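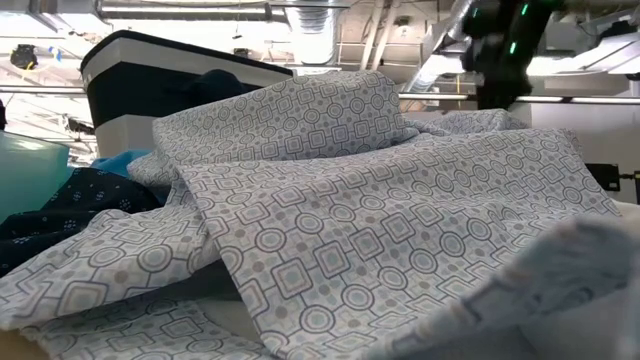 The cloth pile at our shared workshop, with the arm over the patterned gray fabric.

About Us

Kirker is a small group of five people who build a cloth-handling robot in a shared workshop. We started with one rented table and a question from Funmilayo Etim, who wanted to know why a machine can weld a car and cannot fold a bedsheet. She had worked before in a hotel laundry in Udberg, so the question was serious.

We have day jobs. Most of the work is done after 6 in the evening, and the lights over our corner are usually the last ones on in the building.

What We Build

Our project has the name Groltance. It is an arm with a two-finger gripper, one camera near the gripper and another that looks at the whole work area from a fixed place. The brackets we make ourselves. The software is also our own, except the motor drivers, which we bought and then had to repair two times.

The first task is simple to say: take one piece of cloth from a mixed pile. Cloth has no fixed shape, and a fold that looks like an edge is very often only a fold. We write down every attempt in a paper notebook. In July we came to attempt number 605, and the notebook is now nearly full.

The fingers are black with rounded corners. An older pair had sharp corners and pulled threads out of a good towel, so we drew them again.

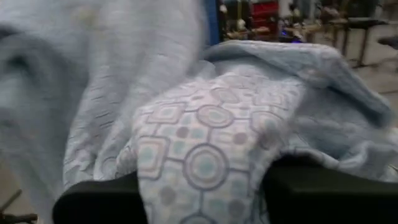

Where We Work

We rent our place in the Sultana workshop, a former storage hall with big air ducts under the ceiling. The rent is 200 dollars a month and includes the use of the drill press and the band saw. Our neighbors repair bicycles and make furniture, and they are patient with us.

Sheets, clothes and blankets come from our own homes – mostly things we do not want back. Thin printed cotton is the one we like to practice with.
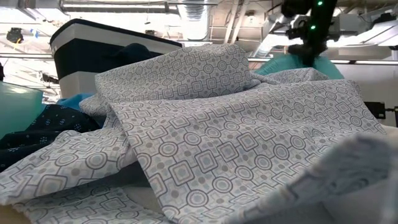 We spent 700 dollars of our own money on parts in the first year and we keep a list of every screw. Anyone who builds something similar can ask for the list and for the drawings of the fingers. We send both free of charge.

Visitors are welcome in the evening. Please write to Funmilayo before you come, the street door is locked after 7.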